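Week 5 notes: bins, wear and what to write on the card

Okay, so these are my notes from Friday's session, tidied up a bit for anyone who missed it (Lesia, Radymyr, I'm looking at you). We were on storage bins, the big deep kind with sloping walls, and how to judge whether one is worn or just ugly. People mix those two up all the time, and I did too when I started at Tretico!

Start with the floor. A bare metal floor gets scratched from the day you put parts in it, and fine scratches going every which way are normal. Run a gloved finger across. If nothing catches, write "surface wear" on the card and move on. If it catches, it's a gouge, and you measure it.
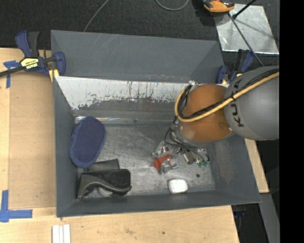 Walls are harder. Slopes take the sliding, so that's where a coating gives up first, usually in a band with a ragged lower border. Flaking matters more than color - loose flakes end up in with your parts, and at Lalthorpe they once had to re-clean 200 brackets over that. Scuffs and pale scratches high on a back panel I mostly ignore. Drip marks I note, but I don't guess what dripped.

Then the seam where wall meets floor. Grit loves it. Brush it out before you inspect, please, and look at it with the light coming in low from the side.

For January's group I used a 38-line checklist and everybody hated it, so now the card has 5 boxes: floor, slopes, seam, back panel, rim. Fill in all of them, even if it's only "ok".

Reading for next time is page 81 of the Bastos binder. Khrystyna Pasichnyk has the spare copy.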